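Bimbridge Teach-and-Repeat Workstation
Equipment page - Kratochvíl Laboratory for Assisted Manipulation

Availability: bookable by staff, research students and approved visiting groups
Location: Room 4, ground floor
Equipment lead: Žofie Charvát
Bookings and inductions: Rajkumari Kushwaha
Page last reviewed: January 30, 2023

Overview

The Bimbridge workstation allows a person to show a robot arm how a task is done, either by moving the arm directly by hand or by driving it from a separate control desk. Each showing is stored as a recording which may be replayed, corrected, cut into shorter parts or used to train a control program. The workstation is intended for household and light kitchen tasks, such as picking up, turning, placing and pouring, where writing out every movement in advance would take too long or would give poor results.

The equipment consists of a real bench and a matching simulated bench. Both are run from the same control desk and both save recordings in the same form. Users normally begin on the simulated bench and move to the real one when their task has been reviewed by the equipment lead.

What the workstation provides

Hand guiding. The arm is placed in a light-touch mode in which it holds its own weight and follows the hand of the user. A button on the wrist opens and closes the gripper. Hand guiding is available on the real bench only. It suits tasks with slow, careful contact, for example setting a pot down level on a flat surface.

Remote control. The user sits at the desk and moves a pair of hand controllers. The arm follows at a scale which can be altered during the task, so that a large movement of the hand gives a small movement of the gripper when close work is needed. A foot pedal releases the link between hand and arm and allows the user to rest or change grip without disturbing the arm. Remote control is available on both benches.

Mixed showing. A recording may be started by remote control and finished by hand guiding. The change is marked in the recording. Users should be aware that the two methods give rather different speeds, and that programs trained on mixed recordings sometimes hesitate at the point of change.

The simulated bench

The simulated bench was prepared by Vojtěch Sýkora and is kept in step with the control software. It contains a set of kitchen tasks, each with its own objects and its own rule for deciding whether the task has been completed. At the start of every showing the objects are placed afresh within set limits, so that no two recordings in a series begin in quite the same way.

The standard introductory task uses a stovetop moka pot and a burner. The user is asked to take hold of the pot, bring it upright and place it on the burner. It is a short task, but it calls for most of the skills that later work depends upon: choosing a side from which to approach, turning the wrist in good time, and letting go cleanly. The plan view from directly above the table is the one most users keep open on the main screen during this task. A second view may be placed beside it, and this is advised for the final lowering, where height is hard to judge from above.
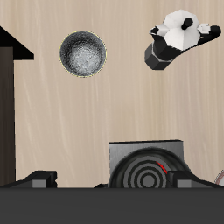 Starting positions in which the pot lies on its side are graded as difficult and are not offered until the user has completed a series with the pot upright. The handle is the usual point of grip. Users who take the pot by the body will generally find that the gripper is on the wrong side when the time comes to set it down, and that a second grip is then required. A second grip is permitted and is not treated as an error, although it should be noted in the comment field.

Other items placed on the table during a task are there as obstacles. Knocking one does not end the showing, but the contact is recorded and may be used later to filter the series.

Recording

Each recording holds the position of every joint, the opening of the gripper, the movement of the hand controllers and the selected camera views. The desk stores up to 3000 recordings before older material must be moved to the archive. Recordings are grouped in series, and a full series for the introductory task is 100 showings by one user. Shorter series may be made for trial purposes but are not accepted into the shared collection.

A recording is closed by the user with one of three marks: complete, incomplete or discard. Incomplete recordings are kept. They have proved useful to several groups and users are asked not to discard a showing merely because the object was dropped. The discard mark is meant for faults in the equipment, interruptions in the room and showings started by mistake.

Users may add a short comment in plain words. Comments in English are preferred for the shared collection. Please write what was attempted and leave out opinions on how well it went, as these are collected separately at the end of the session.

Replay and correction

Any recording may be replayed on the bench on which it was made. Replay on the real bench is carried out at reduced speed and with the user holding the stop switch. Where a trained program is being tested, the user may take over at any moment by pressing the foot pedal, complete the difficult part by remote control, and hand the task back. These corrections are saved as separate short recordings joined to the test run.

Moving a task from the simulated bench to the real one requires a fresh series. Simulated recordings may be used as a starting point for training, but contact and friction differ between the two benches and the difference is greatest for smooth or heavy objects. Javiera Bustos can advise on how many real showings are likely to be needed for a given task.

Technical summary

Arm: single, seven joints, table mounted
Gripper: two-finger, parallel, with wrist button
Control desk: two hand controllers, one foot pedal, two screens
Control software: Purberg, release 9
Methods: hand guiding (real bench), remote control (both benches)
Views: overhead, side and wrist
Export: joint data and video, separately or together

Training and conditions of use

All new users must attend an induction. The induction covers the stop switches, the light-touch mode, the control desk and the marking of recordings, and it ends with a short supervised session on the simulated bench. Access to the real bench is granted after a further session with Mitsuko Shimada, who is responsible for safety in the room.

No person may work alone on the real bench. Sleeves, lanyards and loose jewellery must be secured before hand guiding. Liquids are not allowed on the real bench without written approval - this includes water used for pouring tasks. Heating elements are not to be used on the real bench under any circumstances.

Persons who give showings for a study must be told what will be stored and for how long. Hand movements can be personal in character and are treated by the Laboratory as personal data. The standard consent form should be used unless the study has its own approved form.

Booking

Bookings are made by the half day. The simulated bench may be booked separately and is often free at short notice. Requests for the real bench should state the task, the objects to be used, the method of showing and the name of the second person who will be present. Objects which are not already in the store must be brought for inspection before the first session.

Visiting groups from the Plurkdale partnership may book on the same terms as internal users. Other outside groups should write to Rajkumari Kushwaha with a brief outline of the work. Charges are set out in the equipment price list, which is available on request from the Laboratory office.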